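### 3.2 The cabinets as teaching objects

We were delighted by how much a learner can read from a control cabinet before touching a tool. Our study at the Trellenport workshop followed 60 trainees through 159 short sessions, each starting at the door and working inwards.

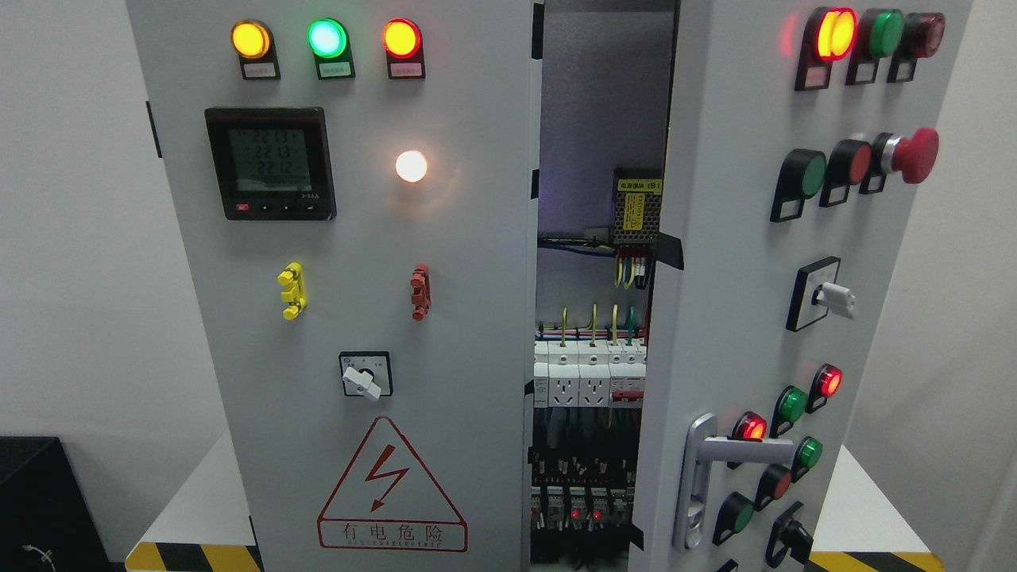
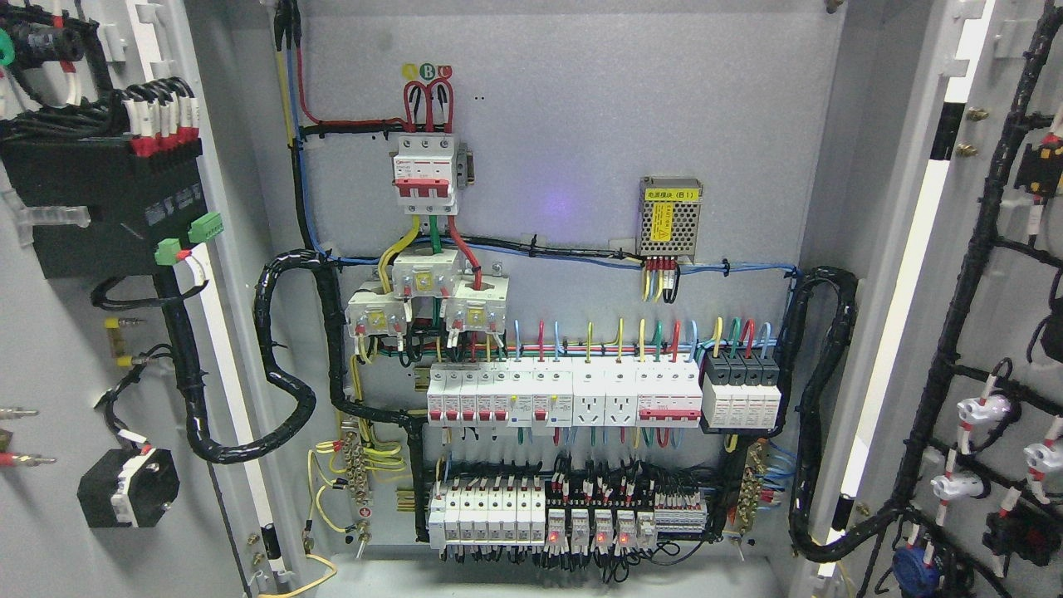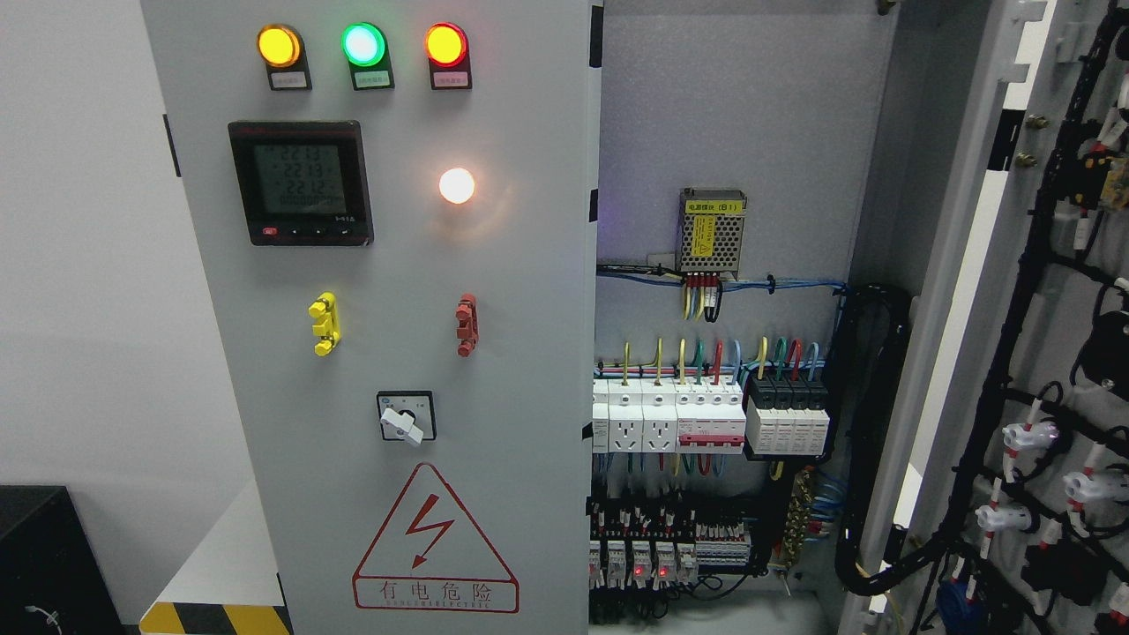

**Figure 4.** Control cabinets. First and third: door with three lit lamps and a digital power meter. Second: phase stickers A, B and C above the main breaker.

Colour did a wonderful amount of the work - trainees who named the phases aloud traced a wire far sooner. Only eight asked for the printed drawing in the first session.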